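Search the guides
Type a word and press Enter

Moving your old test questions into a Lakance question bank

I teach an introductory course at Bedoya, and for many years my questions lived in Word files, one file for each test. Last July I moved all of them, some 600 questions, into one bank in Lakance. This guide explains the way I did it. It is written for lecturers who use the ordinary teacher account and have no technical help. You will need your Word files, a spreadsheet program, and permission to edit at least one course.

Step 1. Put everything in one spreadsheet

Make one row for each question. I use these columns, in this order: code, chapter, question text, right answer, first wrong answer, second wrong answer, third wrong answer, feedback, picture file. Lakance reads the first row as names of the columns, so the spelling must be the same in every sheet you make.

Do not copy from Word with the formatting. Paste as plain text. If you forget this, you get curly quotation marks and hidden line breaks, and the import stops at the first of them without telling you which row it was. I lost an evening with that. 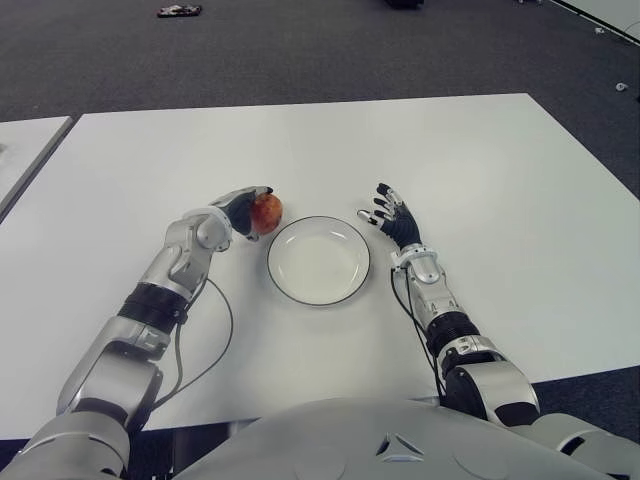
A robotic hand holding a small round fruit next to a plate.

Step 2. Give each question a code

The code should say where the question belongs. Mine begin with the chapter, then a letter for the difficulty, then a running number. If you teach with a Stekar textbook, look at the contents page of your own edition before you choose chapter numbers. Two chapters had changed places between the edition I used before and the one I use now, and I had to renumber 70 questions by hand.

Never use the same code again after you delete a question. Lakance keeps the old results under the code, and the statistics of the two questions will be mixed.

Step 3. Clean the wrong answers

Old paper tests often have "all of these" or "both the first and the second" as a choice. On the screen the order of the choices is mixed for every student, so such choices make no sense any more. Search for the words "all of", "none of" and "both" in your sheet and rewrite each one you find. It is slow work, but you can do one chapter in the evening and the next one another day.

Step 4. Prepare the pictures

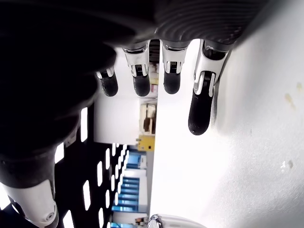 Each picture in the bank needs a file name without spaces and a short text for students who use a screen reader. Write the name in the last column exactly as the file is called, with the ending. The short text goes into Lakance after the import, in the box under the picture. Keep it plain and say what matters for the question. When the text would give the answer away, describe the shape and leave out the name of the part.

Save pictures at a moderate size. A file larger than 2 MB was refused in my account, and your administrator may have set another limit.

Step 5. Try a small import first

Copy 10 rows into a new sheet, save it as CSV with UTF-8 encoding, and import it into an empty practice course. Choose Bank, then Import, then Spreadsheet. Open every question and look at it as a student — there is a small button for this at the right of the title. Check accents and mathematical signs with special care. If you see strange characters, the encoding was wrong. Delete the questions, save the sheet again and repeat.

When the small import is clean, do the rest chapter by chapter. I would not send the whole bank at once, even if the program allows it.

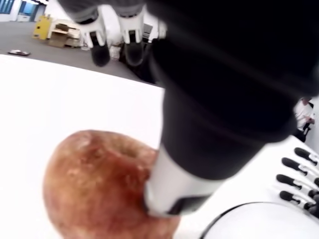

Step 6. Build the first test from the bank

Open your course and choose New test, then Draw from bank. You can take a fixed question by its code or let the program draw from a chapter and a difficulty. For weekly homework I let it draw. For the final test I choose all questions myself, because I want that every student meets the same ones.

Colleagues who have their files on Cisbridge can follow the same steps up to Step 4. The import menu there is different and I do not know it well enough to describe it.

Last updated 14 Nov 2018

Comments (3)

Guest
Thank you, the part about plain text solved my problem. My import always stopped and I believed it was the column names.

Guest
Does the feedback column accept links? Mine come out as ordinary text.

Reply from the author
Yes, they come as ordinary text for me too. I add the links by hand after the import, in the feedback box of each question.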